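Chapter 7
Inventory and the Small Retail Business

Learning Objectives

After reading this chapter, you should be able to:
Explain why a retail business holds inventory and what it costs to do so.
Distinguish between a periodic and a perpetual inventory system.
Calculate a reorder point for a single product.
Identify common causes of inventory shrinkage.

Opening Case: Mercado Housewares

Mercado Housewares opened as a single store selling kitchen goods, table linens, and small gifts. In its first year the owners ordered stock whenever a shelf looked thin. Sales were steady, but cash was often short at the end of the month. A review of the stockroom in March found 400 units of a serving dish that had sold well only during the holiday season, while the store had run out of its most popular dish towels twice in the same quarter.

The dishes had been bought from a supplier, Bindetti, which offered a lower unit price on large orders. The owners had compared the two prices and chosen the lower one. They had not considered the cost of storing the dishes, the money tied up in them, or the chance that customers would lose interest.

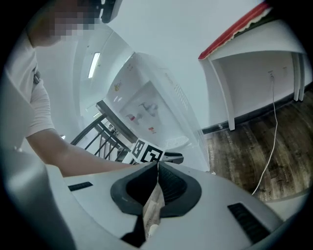 Inventory is usually the largest current asset on the balance sheet of a small retailer. It is also the asset most likely to lose value while the business owns it. Goods may be damaged, stolen, misplaced, or replaced by newer models. For these reasons, decisions about how much to buy and when to buy it deserve the same attention as decisions about price or location.

7.1 The Costs of Holding Inventory

The cost of inventory is more than the amount shown on the supplier's invoice. Carrying costs include rent on storage space, insurance, handling, and interest on borrowed funds. Ordering costs include the staff time needed to place, receive, and check each shipment. Stockout costs arise when a customer wants an item that the store does not have. These are the hardest to measure, as a lost sale leaves no record in the accounts.

A business that places fewer, larger orders will lower its ordering costs and raise its carrying costs. Suppose that Alimar, a stationery retailer, sells 200 notebooks per week and that its supplier, Jestel, delivers two weeks after an order is placed. Alimar will sell 400 notebooks while it waits. If the store also keeps 100 notebooks as safety stock, it should reorder when the quantity on hand falls to 500. Section 7.3 presents the general formula and applies it to products with seasonal demand.

Key Terms

carrying cost
ordering cost
reorder point
safety stock
shrinkage
stockout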